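How to Sort a Junk Drawer Without Buying Into the System

5 min read

Most advice on small-parts storage starts with a shopping list. I have followed that advice more than once and ended up with a stack of bins, a lighter wallet, and the same drawer. So I distrust any method that begins at the store, and I'd suggest you do too.

What follows takes one afternoon and a clear surface. It works for screws, picture hooks, spare fuses, buttons, battery covers and the other stuff that drifts into a kitchen drawer. I can't promise it will still look good in October. Mine mostly does.

Step 1. Empty the whole drawer

Tip everything out onto a table. An old towel underneath stops the round things from rolling off. Don't sort as you go, and don't stop to test pens. Wipe the drawer while it's bare.

People will tell you to do a corner at a time so you don't get overwhelmed. I tried that. The mess just moved to the other corner.

Step 2. Throw out what you can't name

Pick up each item and say what it belongs to. If you can't, it goes in a jar, and the jar gets a strip of tape with today's date. Mine says Jul 9, 2024. After a year the jar goes out, unopened.

You may hear that you should keep every odd screw because you'll need it the day after you toss it. Maybe. I once kept a coffee can of them through two moves, and when a cabinet hinge finally gave out, not one fit. The hardware store sold me the right size for less than the price of a sandwich.

Leaky batteries and anything sharp need their own handling. Check what your town takes before you put batteries in the trash.

Step 3. Make piles by job

The popular systems sort by type: all screws here, all hooks there. It looks tidy and it's a pain to use. If you hang pictures, you want the hooks, the small nails and the pencil together. If you sew on a button, you want the button, the thread and a needle.

Try 5 piles to start. Hanging things, fixing furniture, sewing, electrical, and a pile for the rest. If the last pile is the biggest, split it again. If it's small, leave it be — a little "misc" never hurt anyone.

Step 4. Live with the piles for a few days

Skip this and you'll buy the wrong container. Put each pile in a cup, a lid or a cut-down cereal box, and put those in the drawer. Use it as you normally would. You'll find that one pile never gets touched and another gets raided all the time. The untouched one can move to a closet.

Step 5. Now think about a container

Measure the inside of the drawer, including the height with the drawer closed. The height is the number everyone forgets, me included.

I've used two store-bought organizers. The Sorkwood had dividers you could lift out, which sounded clever until the washers started sliding under them. The Rilavus had fixed walls and has given me no trouble, though its cells are too short for a pencil. Neither did anything the cereal boxes couldn't. They do look nicer, and I won't pretend that counts for nothing.

A few checks before you pay:

- Run a finger along the bottom of a divider. If there's a gap, thin things will get through it.
- See whether you can get a fingertip into the smallest cell. If you can't, you'll be tipping out the lot every time you want one screw.
- Ignore the number of compartments on the package. More cells mean smaller cells.

Step 6. Label less than you think

If you can see into a cell, it doesn't need a label. I'd mark only the things that look alike, such as fuses of different ratings. A label maker is a fun toy, but a marker and masking tape peel off easily when you change your mind, and you will change your mind.

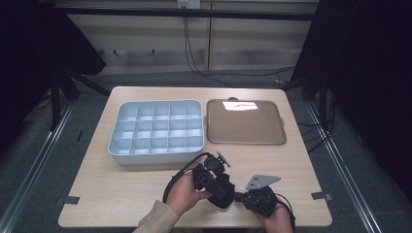 As for upkeep, I don't believe in the weekly reset. Go through the drawer when it stops closing, toss what you can't name, and leave the rest alone.

Contact | © Tirnirside Home Notes | Back to top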